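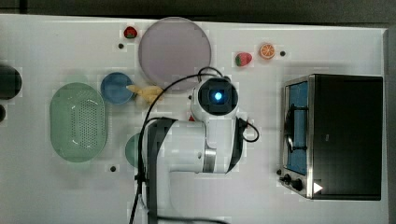 Chapter 4
Where Does the Money Go? Keeping Track of a Household Budget

I kept my first budget on the back of an electric bill. It had two columns, "in" and "out," and by the second week the "out" column had run off the bottom of the page and onto the envelope. I was renting a small apartment in Binden at the time, working at a print shop, and I was sure I knew what I spent. Rent, food, bus fare, a movie now and then. How hard could it be?

Pretty hard! When I finally sat down one Monday and added everything up, I had brought home $3,446 that month and could explain $2,936 of it. The other $510 had simply gone somewhere. I hadn't bought a couch or taken a trip. I'd bought sandwiches, mostly, plus a birthday present or two and a magazine subscription I'd forgotten I had.

In the last chapter we looked at income: wages, tips, gross pay and net pay, and all those little boxes on a pay stub. In this chapter we turn to the other side of the page. You'll learn to sort spending into groups, to tell a fixed expense from a variable one, and to build a monthly budget you can live with. Keep your pay stub worksheet from Chapter 3 handy. We'll need the net pay figure again in Section 4.2.

Words to know in this chapter: fixed expense, variable expense, periodic expense, discretionary spending, surplus, shortfall.

4.1 Sorting Your Spending

Let's start with the easy ones. A fixed expense is a cost that stays the same from month to month. Rent is the usual case. So is a car payment, or a phone plan with a flat rate. You can write these down before the month even begins.

A variable expense changes. Groceries go up when your cousins come to stay. The heating bill climbs in January and drops again in spring (in Binden it drops in May, if you're lucky). You still have to pay these, but the amount moves around, so you'll be working with an average.

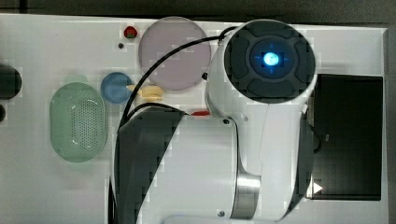
Then there's the kind that always got me, the periodic expense. It doesn't come every month, so it's easy to leave out. Car registration is one. Renter's insurance paid twice a year is another, and so are school fees in September. My trick is to add up a whole year of these and divide by 12. Say your periodic costs for the year come to $1,716. Divide by 12 and you get $143. You put $143 aside every month, and when the bill shows up the money is already sitting there.

Discretionary spending is whatever you choose to buy beyond what you need. I want to be careful with this word, as people sometimes hear it as "bad spending." It isn't bad at all. I've seen plenty of students write a first budget with a big fat zero on this line — no snacks, no concerts, no haircuts — and give up on the whole plan by the second weekend. Put a real number there.

Some costs are tricky to sort, and you may disagree with the person sitting next to you. Is a gym membership fixed or discretionary? It's the same amount each month, so it's fixed. You could also cancel it, so it's discretionary too. For our purposes, list it with the fixed expenses and put a small "D" beside it. We'll come back to the D items in Section 4.4, when we talk about what to cut after a shortfall.

Try It: The Sima Household

The Sima household has two adults and one teenager. Their net income is $3,446 a month, and their spending comes to $2,936.

1. Does the household have a surplus or a shortfall? How much is it?
2. They have left out their periodic expenses, which average $143 a month. What is the surplus or shortfall now?
3. The teenager would like music lessons at $16 each, once a week. Using a month with four lessons, find the new monthly total for spending. Include the periodic expenses.
4. Would you say yes to the lessons? Write two or three sentences and use your numbers.

Check your answers to the first three questions before you go on to Section 4.2, where we'll set up the same household's budget on a full-page form.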